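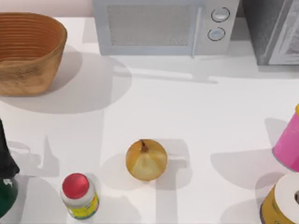 統合の精度を語る前に、統合を誤ったときの戻し方を先に説明すべきだ、とAqeel Rizviは草稿へのコメントに書いている。戻せない統合は、精度がいくら高くても運用に載せられない、という趣旨である。続けて、出品者が見ているのは自分の商品ページのURLが残るかどうかだけで、照合方式には関心がない、とも書いている。

順序を入れ替えた。分割処理を前半に移し、照合の話は後半に回す。

マーケットプレイスにおける商品カタログの重複統合
発表者用ノート(2020年8月5日版)
発表:Madalena Bettencourt
質疑補助:Iqra Mirani

表紙

自己紹介は所属と担当だけ。Wolachのカタログ基盤を担当。検索順位と広告は担当外と先に断る。質疑で毎回この二つが出る。

用語の確認。「商品」は買い手が見る一つのページに対応する単位。「出品」は特定の出品者が特定の価格と在庫で提示する単位。一つの商品に複数の出品がぶら下がる。社内文書では過去に両方とも「アイテム」と書いていた時期があり、古い図にはその表記が残っている。図の差し替えは間に合わないので、口頭で読み替える。

背景

出品者は既存の商品ページに相乗りするか、新規ページを作るかを選べる。選択は任意。結果として、同じ商品のページが並立する。

並立で起きること。レビューが分散する。価格比較が成立しない。在庫切れの判定がページ単位のため、別ページに在庫があっても買い手には品切れと表示される。返品理由の集計もページ単位なので、不良ロットの検出が遅れる。

ここで抽出調査の結果に触れる。家庭用品カテゴリから商品ページを100件抜き、人手で重複を確認した。66件に、少なくとも一つの重複ページがあった。カテゴリ全体の推定値として扱わないこと。抽出は閲覧数の多いページに偏っている。会場から信頼区間を聞かれたら、偏りのある抽出なので出していないと答える。

統合の単位

統合は、統合元ページと統合先ページの組に対する操作として定義する。三つ以上の重複群も、組の操作の連鎖に分解して記録する。一括で扱うと、群の一部だけを戻す要求に対応できない。

統合時に移すもの:出品、レビュー、質問と回答、閲覧履歴の参照先。
統合時に移さないもの:画像、説明文、属性値。これらは統合先の値を採用し、統合元の値は保管領域に残す。

画像を移さない点は反発が大きい。出品者が自前で撮影した画像が表示されなくなる。現在は、統合後に画像の追加申請を出せる経路を用意している。申請の審査は人手。ここは改善の余地があるが、今日は深入りしない。

URLは両方残す。統合元のURLは統合先に転送する。転送は恒久的なものとして返さず、一時的なものとして返す。恒久転送にすると外部の検索エンジンや比較サイト側で統合元の情報が消え、分割時に復元されるまでの時間を制御できない。検索流入の面で不利だという指摘はSEO担当から受けており、分割要求の受付期間を過ぎた組については恒久転送に切り替える方式で合意した。

分割(統合の取り消し)

Rizviの指摘に沿って時間を多めに取る。

分割要求の経路は三つ。出品者からの申し立て、買い手からの「届いた商品が違う」という報告の集積、社内監査。申し立てについては受付期間を6か月とした。報告の集積と監査には期間を設けていない。

分割の処理手順は次のとおり。

操作記録から該当する統合操作を特定する。
統合時点で統合元に属していた出品を統合元に戻す。
統合後に新しく付いた出品は、出品者に帰属先を照会する。回答がなければ統合先に残す。
レビューは、購入記録の出品IDをたどって振り分ける。
購入記録のないレビューは、投稿時点のページに従う。
質問と回答は複製して両方に置く。

レビューの振り分けが最も難しい。統合後に投稿されたレビューのうち、購入記録と結びつかないものは投稿時点のページ、すなわち統合先に残る。統合元の出品者から見れば、評価の一部が戻らない。この仕様について、Sebastião Mendonçaの班が代替案を検討した。本文中の色名や型番から帰属を推定する方式だったが、短いレビューではほとんど手がかりがなく、採用を見送った。見送りの経緯は聞かれたら話す程度でよい。

評価点の平均は保存値を使わず、分割後に再計算する。初期の実装では統合時に平均値を合成して保存していたため、分割後に元の値へ戻らない不具合が出た。合成値の列は廃止済み。

連鎖の途中を戻す場合の注意。甲を乙に統合し、乙を丙に統合したあとで、甲と乙の統合だけを取り消す要求が来ることがある。この場合、甲を独立させ、乙と丙の統合は維持する。記録は追記のみとし、過去の操作を書き換えない。状態は記録を先頭から再生して求める。再生の計算量を問われたら、組の連鎖が短いので問題になっていないと答える。

識別子による照合

照合は2段階。まず識別子、次に属性。

識別子はJANコードなどの商品コードを指す。一致すれば統合候補とする。一致だけで自動統合はしない。理由は三点あり、スライドの表に載せてあるので読み上げない。補足だけ述べる。

セット品が単品のコードを流用している例が多い。二個組のページに単品のコードが入っている。数量属性が空欄だと区別できない。

コードの再利用もある。終売品のコードを後継品に付けている出品者がいる。外形が同じで容量だけ変わっていると、買い手の報告が来るまで気づけない。

一括登録ツールの既定値の問題もある。Brennan経由で登録された出品に、同一のコードが大量に入っていた。入力欄が必須であるため、出品者が雛形の値を消さずに送っていた。現在は雛形の値を除外リストに入れている。ツール側の修正については相手方の案件なので、ここでは触れない。

コードのない商品も相当数ある。手工芸品、小規模な輸入品、詰め合わせ。これらは属性照合に回る。

属性の正規化 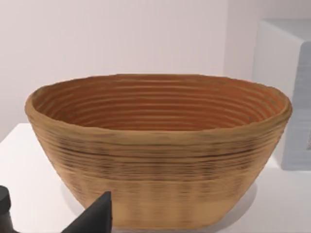 属性照合の失敗の多くは、比較の前段、つまり値の正規化で起きている。単位の換算は機械的に処理できるが、どこを測った値かという定義は換算できない。たとえば楕円形の発酵かごのように、縁の側が広く底に向かって狭まる形では、幅を縁で測った値と底で測った値が一致しない。縁に厚みがあるので、縁で測る場合も外寸か内寸かでさらに分かれる。出品者の入力欄には「幅」としか書かれておらず、どの値も誤りではない。数値の差だけを見ると別サイズの商品と判定される。高さも、縁に起伏のある編み物では測る位置で変わる。

対応として、器・かご類の寸法属性を、口の外寸、口の内寸、底の外寸に分けた。過去の「幅」は未分類の値として残し、照合では許容幅を広く取る。新規登録では測定位置の選択を必須にした。必須化の直後に登録途中の離脱が増えたため、選択肢に「不明」を加えた。「不明」は未分類と同じ扱いにする。

素材属性についても同じ問題がある。「籐」「ラタン」「ケーン」は出品者によって使い分けが異なる。完全な同義語として辞書に登録すると、皮の部分と芯の部分を区別して売っている専門店から異議が出る。別語として扱うと重複が残る。現在は上位概念を一つ設け、照合では上位概念の一致を弱い一致として加点する。強い一致との点差は公開していない。

色属性は照合に使わない。天然素材では個体差があり、撮影条件でも変わる。染色品で色が変種の軸になっている場合だけ、変種判定の段階で参照する。

形状属性は選択式にした。自由記述だった時期の値は「だ円」「小判型」「オーバル」などに散っており、対応表を人手で作った。小判型と楕円を同一視するかどうかは意見が割れたまま。対応表では別にしてある。

変種と重複の区別

サイズ違いや色違いは変種であり、重複とは扱いが異なる。変種は親ページの下に並べる。重複は一つにまとめる。

判定は、差のある属性がそのカテゴリの変種軸に含まれるかどうかで行う。含まれれば変種候補、含まれず差が許容幅に収まれば重複候補、それ以外は別商品。許容幅はカテゴリごとの設定値で、カテゴリ担当が管理する。

紛れやすいのは付属品の有無。布カバー付きのかごと、かご単体は、買い手から見て別商品である。付属品を変種軸に含めるかどうかで結果が変わる。家庭用品では含める。電子機器では含めない。電子機器で含めない理由は、充電器やケーブルの組み合わせが多すぎて親ページが破綻するため。

Skornexの位置づけ

Skornexは社内の照合エンジンの名称。外部製品と誤解されやすいので、初出で必ず説明する。

入力は二つの商品ページの属性と識別子。出力は重複、変種、別商品、保留の四値と、判定に寄与した属性の一覧。点数は内部で持つが、審査画面には出さない。点数を出していた時期、審査担当が本文を読まずに点数だけで承認する傾向が見られた。一覧だけを出す形に改めてから、差し戻しの記述が具体的になった。定量的な比較はしていない。審査担当の入れ替えと時期が重なっており、切り分けができない。

画像の特徴量も試した。白背景の商品画像では角度と余白の違いに結果が引かれ、同じ編み方の別サイズを同一とみなす誤りが目立った。寸法の手がかりが画像にないので当然ではある。候補の絞り込みにだけ使い、判定には使っていない。

審査の運用

保留と、統合の影響が大きい組は人手で審査する。影響の大きさは、ぶら下がる出品の数と直近の販売数で決める。審査担当は二人一組。意見が割れたら統合しない。

審査画面の設計はSobia Minhasの担当。詳細は別の発表に譲るが、差分だけを表示する初期案は不評だったことに触れておく。一致している属性が見えないと、何を根拠に候補になったかが分からない。現在は全属性を並べ、差分に印を付けている。

出品者への通知は統合の実行前に出す。異議があれば保留に戻す。通知文の題名を「商品ページ変更のお知らせ」としていたときは開封されないことが多く、統合後の苦情が集中した。題名に対象の商品名を入れる形に変えた。

Trenierとの接続

Trenierは倉庫側の在庫管理システム。商品IDを在庫のキーに使っているため、統合で商品IDが変わると在庫が浮く。出品IDをキーに変更する案があるが、改修の時期は決まっていない。当面は、統合元の商品IDを別名として残し、在庫照会のたびに解決する。解決表の同期は夜間に行う。同期前に統合と分割が続けて実行されると不整合が出るので、同じ組への操作は一日一回に制限した。

四月にこの制限を外した検証を行ったが、在庫数の二重計上が再現したため戻している。二重計上の件は社外の聴講者がいる場では詳細を話さない。「検証で問題を確認した」までにとどめる。

未解決の項目

詰め合わせ商品の照合。構成品の一覧が自由記述のままで、比較の手段がない。
中古品の扱い。状態の記述をページに持たせるか出品に持たせるかが未決。
出品者が意図的に重複ページを作る場合の検出。価格比較を避ける目的と思われるものがあるが、規約違反と断定する基準がない。

想定質問

自動統合の比率は公開しているか。公開していない。カテゴリ差が大きく、合算値に意味がない。

ブランド所有者の申告を優先するか。属性値については優先する。統合と分割の判断については、一般の出品者と同じ手続きを踏む。

買い手は統合に気づくか。ページ上に統合の表示は出していない。転送先のページに、以前の商品名を小さく併記する案をMiraniが試作中。画面写しの許可が取れていないので、口頭で答える。

時間が押した場合は画像特徴量と通知文の題名の話を省く。分割処理は省かない。最後のスライドは連絡先のみで、読み上げ不要。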